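September, 2 pm. Block stock, continued.

Went through the red cubes from the Rirberg order. Delivery note says 303, the bag label says 300. Counted twice and got 303 both times, so the note stands and I have corrected the shelf card.

Checked edge length with the calipers on 8 of them. All within tolerance, though 2 have a soft corner and should go in the spares tub. The matte finish marks easily. Please don't wipe them with solvent; a damp cloth is enough.

Tabletop at the Sernis bench cleaned this morning. The grey-brown colour hides dust well, so run a hand over it before setting anything down. A red cube reads clearly against it under the ceiling lights. The Gimmont samples in darker red were harder to pick out at arm's length and I would not reorder them.

Still to do: label the spares tub, return the calipers to Xia bench, ask for a price on the same cube in a second colour.
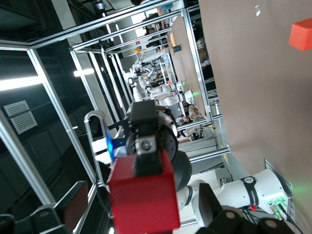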